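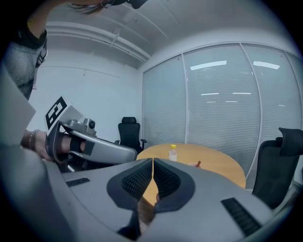
Can we report the Mistham and Henare name-change petitions together as one county file?

Only for the filing counts. The two courthouses record the outcome differently, and until that is sorted out the grant, denial and withdrawal columns have to stay separate by courthouse.

Wednesday, name-change petitions, notes

Pulled the full export from Dutimia this morning. 897 adult petitions after dropping minors and duplicates. Last month's file had more because refiled petitions were counted twice when the clerk gave them a new case number. Kiri fixed this by matching on the petition date and the hearing room. We don't hold names and don't want them.

Reminder of what this is for: the advocacy groups want to know how long trans and nonbinary petitioners wait between filing and order, and how often they are told to publish the old and new names in a newspaper before the hearing. The court doesn't ask for gender identity on the form. What we have is the reason field, which is free text at Mistham and a drop-down at Henare.

Reason field, coding so far:
1 = marriage or divorce
2 = family or cultural
3 = gender related, stated
4 = gender marker changed in same petition, reason left blank
5 = other
9 = blank or can't tell

Heather and I-seul each coded the same batch without talking. They agreed on 1 and 3 nearly all the way through. Most of the disagreement is between 2 and 9, things like "personal" or "name I use." Heather put "name I use" in 3 a few times. I-seul put it in 9. Decision: it goes in 9. Plenty of people write that for reasons we can't see, and I would sooner undercount group 3 and say so in the report.

Code 4 stays apart from 3. We can add them up in a table if Rochelle wants, but the raw file keeps both.

Publication waivers. Bigger problem than I thought. Mistham has a waiver box on page two. Henare has no box, so people attach a letter, and the letter gets scanned as "correspondence" along with everything else. If there is no letter in the scan, we can't tell whether nobody asked for a waiver or the letter was never scanned. Kylie called the Henare clerk's office and was told letters handed over at the window are sometimes put straight in the judge's folder. So the waiver request rate for Henare is not usable. The waiver granted rate might be, from the orders. Kylie is checking.

Waiting times. Filing date to order date, in days. Median only, no means. There is one case at Henare with an order date earlier than the filing date, clearly a typed year. Set to missing, noted in the change log. Continued hearings count from the original filing. Withdrawn petitions left out of the wait but kept in the totals.

Small cells. Anything under 20 gets suppressed in the public tables. Rochelle asked if we could go lower for the breakdown by judge. I said no. Mistham is small enough that a month, a judge and a code 3 could point to a person, and some of these files are sealed for safety reasons. She was fine with it. We'll give quarters in place of months and skip the judge breakdown altogether.

Sealed files: still unclear whether Dutimia leaves them out of the export or only blanks the fields. I found rows with a case number and nothing else, which look like sealed ones, but they could be bad entries. Don't count them either way until the court replies. Wrote to their records desk at 2:15, no answer yet.

Comparison county. Lurnadico offered to share theirs. Kiri says it should run to 3000 petitions for the same period, all on one form with one waiver box. Useful for checking the coding rules, less so for comparing waits, as they let most uncontested petitions through with no hearing.

Language for the report, agreed with Rochelle: "petitions stating a gender-related reason," not "transgender petitioners." The first is what the form tells us. Same wording in chart titles, please. The draft charts still have the old one.

To do
Heather: recode every "name I use" and "personal" to 9, rerun agreement
I-seul: split the free text at Mistham into original and cleaned columns, keep both
Kylie: Henare orders, look for waiver language
Kiri: sharing agreement with Lurnadico, ask for the first 1000 rows as a test
Me: chase records desk on sealed files, fix chart titles

Backup of today's file is on the shared drive under petitions, clean, v4. Don't use v3, it still has the duplicates in it.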